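1 Jun 2021

June already, and I have still not written a word about the walk to Nenholm, which I promised myself I would do while my feet remembered it. They remember it very well tonight, so I'm sitting up with the lamp on and a pot of mint tea (Merike's mint, from the cutting she gave me in May, which has gone completely wild on the back step).
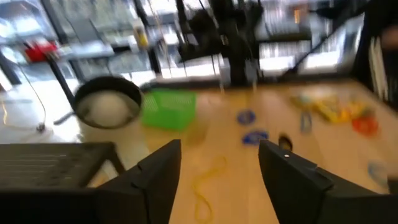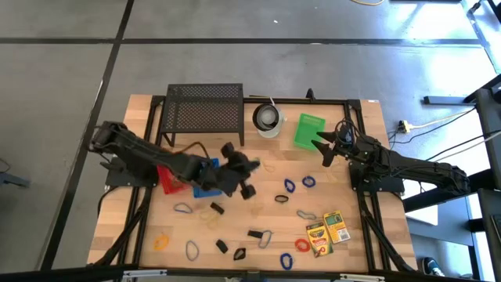 We took the old rail path this time, Zane and Merike and I, and what a good choice that was! I had been dreading the road, with all those trucks, but Zane had heard the path was open again as far as the reservoir, and it was, and then some. The hawthorn was nearly done but the elder was coming on, and there was that green smell you get after a week of rain when the sun finally remembers its job. Merike Kļaviņa walks faster than anyone I know and talks the whole way, and I love her for it, though I did have to ask her to wait for me at the second gate while I fussed with my laces.

The little book Zane carries says the hill above Nenholm is 1,489 feet. It felt like a good deal more. There are 261 steps up the last steep part, which I know only from the painted board at the bottom, and I would have preferred not to read it. I stopped on the bench halfway and ate the whole of my cheese roll, and then a piece of Zane's, and felt much better about everything.

At the top it was so clear we could see down to Clornano and the bend in the river where my father used to take us fishing. I hadn't expected that to catch me the way it did. He never caught much, poor man, but he would stand there until dark as happy as anything, with his hat pushed back, and we would throw stones in the shallows and scare off whatever fish there were. I told the other two about it and Merike held my arm for a while and for once didn't say anything at all.

Coming down was harder on the knees. Zane Koppel, who is older than me and really ought to be slower, went ahead and had three lemonades waiting at the café by the time we got there. We missed the early bus and didn't mind a bit.

My left heel has a blister, and I must look for the good socks before we go again. Merike wants to try the river side next, starting from Clornano. I said yes before I had thought about it, and I'm glad I did. Tea's cold now. Bed.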